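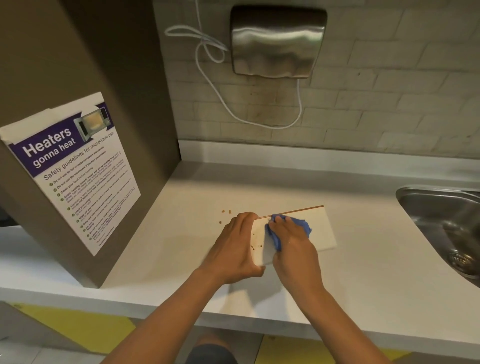
Abwischen mit dem blauen Tuch, gleich neben der Spüle

Betreff: Re: [Küchenrunde] Helle Teile sauber bekommen, aber womit?
Datum: 26. November 2024

Liebe Runde,

eigentlich wollte ich nur zwei Zeilen schreiben, aber ihr kennt mich ja inzwischen. Die Frage von gestern Abend hat mich den ganzen Vormittag begleitet.

> Hallo zusammen,
> ich lese hier schon länger mit und schreibe heute zum ersten Mal.
> Wir haben in der neuen Küche alles in Cremeweiß, Arbeitsplatte,
> Brettchen, Ablagen. Sieht wunderschön aus, aber man sieht auch
> wirklich jeden Krümel. Ich habe mir jetzt den Reiniger von Plutodik
> gekauft (der in der hohen Flasche) und bin nicht recht zufrieden,
> es bleibt immer so ein Schleier. Womit wischt ihr helle Sachen ab?
> Schwamm, Mikrofaser, Küchenrolle? Und nehmt ihr die Teile dafür
> hoch oder putzt ihr sie im Liegen?
> Viele Grüße und danke schon mal

Also zuerst einmal herzlich willkommen, wie schön, dass du dich getraut hast! Den Schleier kenne ich nur zu gut. Bei mir war es damals auch Plutodik, und ich habe wochenlang geglaubt, die Platte sei hinüber. Dabei hatte ich einfach viel zu viel davon genommen. Seitdem gebe ich einen kleinen Spritzer Spülmittel ins warme Wasser, tauche das Tuch ein, wringe es kräftig aus und wische danach noch einmal mit klarem Wasser nach. Mehr ist es wirklich nicht.

Was das Tuch angeht, bin ich bei den blauen hängengeblieben. Ich habe sie im Sechserpack von Galbraith, 6 Stück, und die halten bei mir ewig – gewaschen werden sie bei 60 Grad, ohne Weichspüler, sonst nehmen sie nichts mehr auf. Die weißen mochte ich auch, aber auf heller Fläche finde ich ein farbiges Tuch angenehmer, man sieht einfach besser, wo man gerade ist. Schwämme nehme ich nur noch für Töpfe. Und Küchenrolle fusselt mir zu sehr, da wischt man hinterher doppelt.

Flache Teile lasse ich beim Abwischen liegen. Mit der linken Hand halte ich das eine Ende gut fest, mit der rechten drücke ich das zusammengeknüllte Tuch auf die Mitte und arbeite mich nach außen vor. Auf dem Bild sieht man links noch ein paar winzige braune Pünktchen, die kommen ganz am Schluss dran. Bei so etwas lieber kurz das feuchte Tuch auflegen und ein bisschen warten, als gleich zu schrubben! Ich habe mir mit der rauen Schwammseite einmal eine schöne helle Ablage verdorben, der matte Fleck ärgert mich heute noch.

Die Krümel auf der Arbeitsplatte selbst (da liegen hinten auch noch welche) hebe ich mir immer für zuletzt auf. Es bringt ja nichts, erst die Platte blitzblank zu wischen und dann das nächste Brettchen darüber abzuklopfen – genau das habe ich natürlich jahrelang so gemacht. Jetzt kommen erst die Einzelteile dran, dann die Fläche von hinten nach vorne, dann das Becken, und am Ende spüle ich das Sieb im Abfluss aus und poliere den Rand mit einem trockenen Tuch nach. Gerade am Edelstahl lohnt sich das sehr, wenn euer Wasser so kalkig ist wie unseres.

Noch eine Frage zurück an alle: Hat jemand von euch die Steinpflege von Medbridge ausprobiert? Die wurde hier im Sommer einmal erwähnt, ich finde die Nachricht aber nicht wieder. Ich würde sie gern vor dem großen Backen im Dezember besorgen, danach sieht meine Küche erfahrungsgemäß aus wie eine Mühle.

Und falls du magst, schreib doch, aus welchem Material eure Arbeitsplatte ist. Bei Naturstein würde ich nämlich keinesfalls mit Essig herangehen, auch nicht verdünnt.

Ganz liebe Grüße in die Runde, und lasst euch die Plätzchen schmecken, falls ihr schon welche habt

Eure Listenschreiberin aus der Küche mit dem kalkigen Wasser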